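Hulesmont Sound Workshops: progress report to the Floment Fund
August. Posted by the workshop office
3 min read

Quick one as we're mid-rewire, proper figures in the spreadsheet. This covers the second half of the grant.

Where we are. Evening course in live sound and recording is running, both rooms open. 97 people signed up against a target of 200 for the full year. Behind where we wanted to be. The spring intake was slow, partly our fault, the leaflet went out with the old phone number on it and we didn't spot it until the second print. Summer much better. Waiting list for the beginners' mixing course for the first time.

Online talks. Seven done, all recorded, all up on the members' page except the one on miking brass, where the sound dropped out halfway through. Embarrassing for an audio course. We've asked the speaker to do it again in the autumn and she has said yes in principle. Questions at the end are the bit people like, so we've cut the talks down to forty minutes and left the rest open.

Kit. The Strebel desk is in and working. Delivery slipped twice, then it came with the wrong power lead. Sorted now. Students like it, tutors are getting used to it, the routing pages take some learning and we've stuck a crib sheet to the wall. The old desk has gone into Room 2 for editing and small vocal sessions. Two channels on it are still noisy. Repair quote is in the spreadsheet under "other".
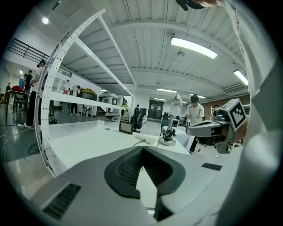 Grey grippers, one with a black V-shaped pad.

Headphones. Underspent here. We budgeted for new pairs all round but most of the old ones only needed new pads and cables, so we would like to move whats left over to microphone stands. Please can you confirm this is OK by email? We won't spend it until we hear.

Placements. Dillex have taken two of our students for work experience on their theatre jobs, load-in through to strike. Both finished. One has been asked back for paid shifts over the panto season. Dillex would take more but only people who can do late nights and get themselves home, and the last bus is a real problem from our side of town. Travel money would help. Not in the current budget, flagging it for the next round.

Problems. Room 1 still too warm with a full class in and the door shut. Door has to be shut or next door complain. Had a fan in, but you can hear it on every take. Landlord is looking at the ducting, no date given. Tutor cover also thin: when one is off sick we merge groups, and that's happened more than we'd like. We are advertising.

Feedback. Forms came back mostly good. Main moans were the heat (see above), not enough time on the desk each, and wanting more on actual songs and less on cable types. We've moved the cable session to a handout and put the hour into mixing practise.

Next. Autumn intake, the repeat brass talk, end of term recording session with the community choir, stands if you agree. Final report to follow with reciepts.

Comments

choirbass: Is the recording session open to watch or only for people on the course?

Workshop office: Course only on the night, sorry, room is too small. Rough mixes will go on the members' page.

M.T.: Did the beginners' course in June, really enjoyed it. Second the point about the heat!!

fadersup: Any chance of a Saturday group? Can't do evenings with my shifts.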